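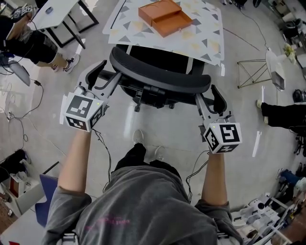 Both grippers on the chair armrests, marker cubes outward. Drawer box on the table beyond.

Haugland capture room, software checklist, November
Filled in by: Tormod Torvik
Second reader: Ebbe Fjeld
Tasks on the list: chair move, drawer box

Marks used: OK, FIX (repair before next recording), WATCH (keep recording, look again next round), N/A.

1. Tracking

1.1 Marker IDs in the config match the printed cubes, left and right. OK.
Comment: Left and right were swapped in the old config. Corrected file is in the Skindik repo. Delete local copies.

1.2 Cube-to-fingertip offset loaded for each gripper. OK on left. FIX on right.
Comment: Right was still using the offset from before the finger pads were changed. Replayed trajectories closed short of the armrest. Remeasure, do not copy the left value and flip the sign.

1.3 Pose holds when one face of the cube is turned away. WATCH.
Comment: Right cube drops out when the wrist rolls inward at the end of a push. Filter coasts through short gaps fine. Longer gaps come back with a jump. Leif Sjöberg wants the jump flagged in the log and the episode kept. I would cut the episode. Left open.

1.4 Only the operator's own cubes are accepted by the tracker. FIX.
Comment: A cube held by somebody else in the room gets picked up if its ID is in the allowed list. The list should hold two IDs per session and it currently holds the whole set.

2. Timing

2.1 Clock offset between left and right streams checked at start. OK.

2.2 Dropped messages counted and written to the episode header. OK.
Comment: 2 dropped in the longest recording. Limit is higher than that, no action.

2.3 Buffer flushes at stop. OK.
Comment: Buffer is 2000 samples. Ebbe asked if the last part of a recording gets lost when stop is pressed twice. Tried it both ways, it does not.

3. Workspace and planning

3.1 Floor plane refit after furniture is moved. OK.

3.2 Table height in the planner matches the table with the cloth on. OK.
Comment: Measured on top of the cloth.

3.3 Chair model allows rotation of the seat separate from the base. FIX.
Comment: Planner treats the chair as one rigid body. On replay it expects the casters to turn with the backrest and rejects good demonstrations. Ragnvald Viklund has a branch with a swivel joint. Not merged.

3.4 Drawer state set at episode start (closed, part open, open). WATCH.
Comment: Operators leave this on the default. A part-open drawer logged as closed gives the planner a pull it does not need. Make the field required.

3.5 Gripper cables clear of the casters and the walking path. WATCH.
Comment: Not a software item but it has stayed on this list. Cables hang low when the arms are forward. Look down before rolling the chair.

4. Data review

4.1 Episodes open in the Bedola viewer without errors. OK.
Comment: 183 on disk. All open.

4.2 Automatic filter results read by a person. OK.
Comment: 118 passed. Most of the rest failed on 3.3 and should be run again after the merge. Do not delete them.

4.3 Task labels spelled the same way throughout. FIX.
Comment: "chair_push", "chair-push" and "push chair" all present. Script to rename is written, needs a dry run first.

4.4 Wallness export checked. N/A.
Comment: No export this round.

Open items

1.2 right offset: Torvik
1.4 allowed ID list: Fjeld
3.3 swivel joint merge: R. Viklund, review by Leif Viklund
4.3 label rename: Fjeld

Put initials on the repo copy when an item is closed. The paper copy by the door is out of date.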